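About us

Sturkent Kit Services launders, repairs, folds and stores team clothing for sports clubs and schools. The firm works from a single site on the edge of Lorville and serves customers there and in Putitz. We do not sell clothing and we do not print it. Our work begins when a used kit comes back from a match or a term of lessons, and ends when the same kit is returned in numbered order.

The firm was set up by Torben Oltmanns, who had previously managed the linen room of a hotel laundry. The first customer was a handball club that needed 16 shirts washed and folded between two weekend fixtures. The present customer list is made up of football, handball and athletics clubs, and schools that hold their own sets for loan to pupils.

What we handle

Most of the volume is knitted sportswear: short-sleeved shirts, shorts, training tops and socks. Bibs, tracksuits and goalkeeper padding are accepted on the same terms. We do not take leather, down or anything with a fixed battery.

Each kit is logged by set, size and number. A set is kept together from the delivery crate to the return crate and is never merged with another customer's load, even where the colours are the same. The maximum for one set is 200 garments. Larger orders are split and given a second set number.

Washing and drying

Shirts are washed inside out at 30 or 40 degrees according to the care label. Contrast trim is the usual source of trouble. Red next to white will bleed if the load stands damp in the drum, so two-colour garments are unloaded as soon as the cycle ends and hung straight away. Fabric softener is not used on sportswear. It coats the fibre and reduces the rate at which the cloth gives up moisture.

Tumble drying is limited to cotton items. Everything else is dried on rails in moving air and checked by hand at the hem and the underarm seam, which are the last places to dry.

Inspection and repair

Before folding, each garment is looked over for open seams, pulled threads and lifting numbers. Open seams up to the length of a hand are closed in-house at no charge. Longer repairs are quoted. Numbers that have begun to lift are reported to the customer and left alone, as heat pressing over old adhesive tends to mark the cloth.

Folding

Folding is done on a padded surface. A hard table is quicker for bed linen, but soft knit slides on it and the side folds open before the hem can be brought up. On upholstery the cloth grips slightly and the fold line stays where it was put.

The standard shirt fold is as follows. The shirt is laid face down and smoothed from the centre outwards. One side is brought in on a straight vertical line, and the sleeve is turned back so that the cuff lies inside the edge of the body. The second side is treated in the same way. The hem is then taken up to the collar in one or two turns, depending on size. Finished shirts measure the same width across a set, so that the stack stands square in the crate.

Contrast sleeves are helpful here. On a red shirt with white sleeves, a badly turned sleeve is obvious at once. Piping along the side is used as a guide in the same way: if it wanders, the fold is not straight and the shirt is opened out and done again.

Shorts are left in a loose bundle until the shirts are finished. They are then folded once down the middle and once across, with the waistband uppermost, and matched to the shirts by size.

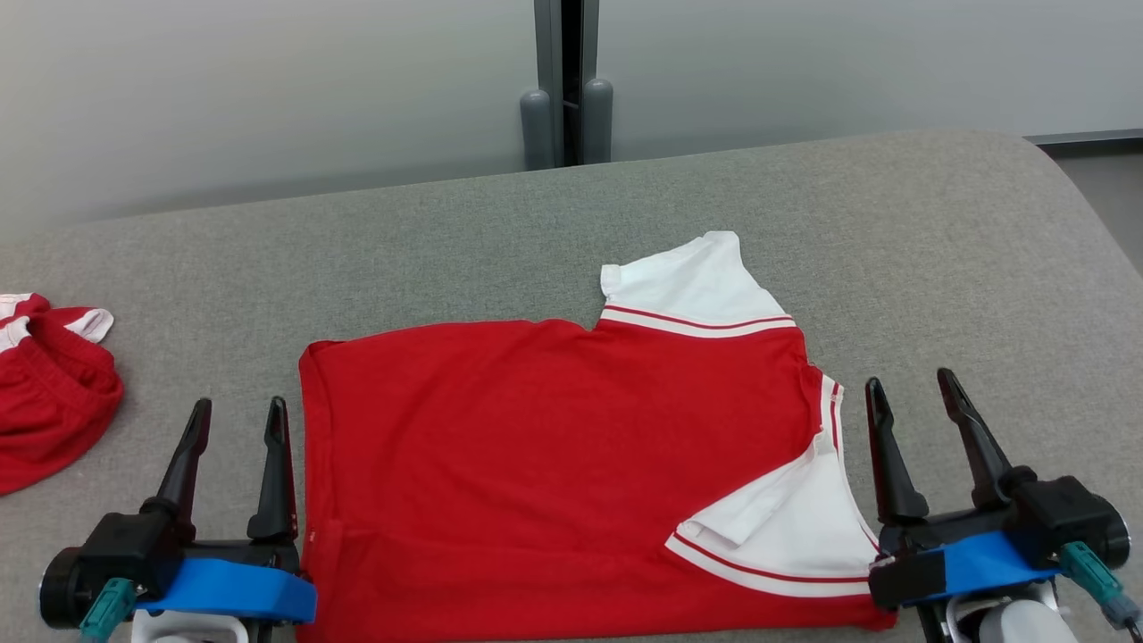
Packing and return

Folded sets are packed in lidded crates supplied by Diekmann. The order is fixed: socks at the bottom, shorts next, shirts on top with the lowest number uppermost. A printed list goes under the lid showing what was received, what is being returned and what was repaired. Any item missing on arrival is marked as such on the list.

Standard turnaround is 3 working days from collection. Sets collected in September may take longer, when most clubs and schools send their full stock in the same few weeks. Customers with a standing order keep their usual slot.

Storage

Off-season storage is available for sets we have washed ourselves. Crates are kept on open racking, off the floor, and away from daylight – white trim yellows faster than is generally expected. Stored sets are opened once during the period, aired and refolded on different lines so that creases do not become permanent.

Visiting and contact

The goods entrance is at the rear of the building and is open for drop-off from 7.30 am to 4 pm. Please label each bag with the club or school name and the age group. Enquiries about new sets, storage or repairs should be addressed to Torben Oltmanns at the Lorville office.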